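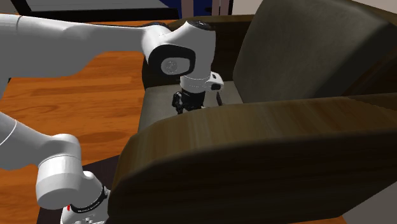 *armchair, seat side. render*

# Hepburn upholstery notes

Text files + one spreadsheet. Yardage, foam sizes and fabric codes for the chairs and small sofas I've redone out of the Miltport shop. Started as a notebook, notebook fell apart, so now it's a repo.

## Whats in here

- `yardage.csv` — 329 rows, one per piece. Fabric only, no lining
- `foam.csv` — seat and back cushions, thickness and density
- `fabrics.md` — mill codes, color names, what I paid
- `fixes/` — short write-ups, mostly springs and webbing

## Columns (yardage.csv)

| column | meaning |
|---|---|
| `piece` | wing, club, tub, slipper, settee |
| `width_in` | outside arm to outside arm |
| `repeat_in` | pattern repeat, 0 if plain |
| `yards_est` | what I quoted |
| `yards_used` | what got cut |
| `notes` | whatever I wrote that day |

All yardage is for 54 inch cloth. Narrower cloth, work it out again, don't just scale it up. Did that on a Gromell stripe and ended up 2 yards short, mill had stopped making it.

## Known problems

- 67 rows have no `yards_used`. Old jobs, tags lost
- Club and tub got mixed up early on. Fixed most, not all
- Trunard changed their color codes in February. Old codes still in `fabrics.md`, new ones go in brackets when I get to it
- Welt is counted in the total on some rows, separate on others. Check `notes`
- Large repeats can add up to 3 yards on a wing chair. Estimates for those run low, go by the used column

## Foam

Density in pounds per cubic foot. Thickness is before wrapping. Dacron not listed, I use the same weight on everything. Down cushions aren't in the file at all — still on paper.

## Adding rows

Send a pull request or email me the line. Inches and yards please, no metric. Decimals not fractions, the spreadsheet turns 1/2 into a date. Leave blanks blank, don't type zero.

## Credit

Catherine Lindsay did the settee measurements and retyped most of the foam sheet. Errors in teh rest are mine.

## License

Use it for whatever. Measure your own chair before you order cloth.

## To do

- ottomans
- sort `fixes/` by piece
- leather, hides are sold by the square foot so probly a separate file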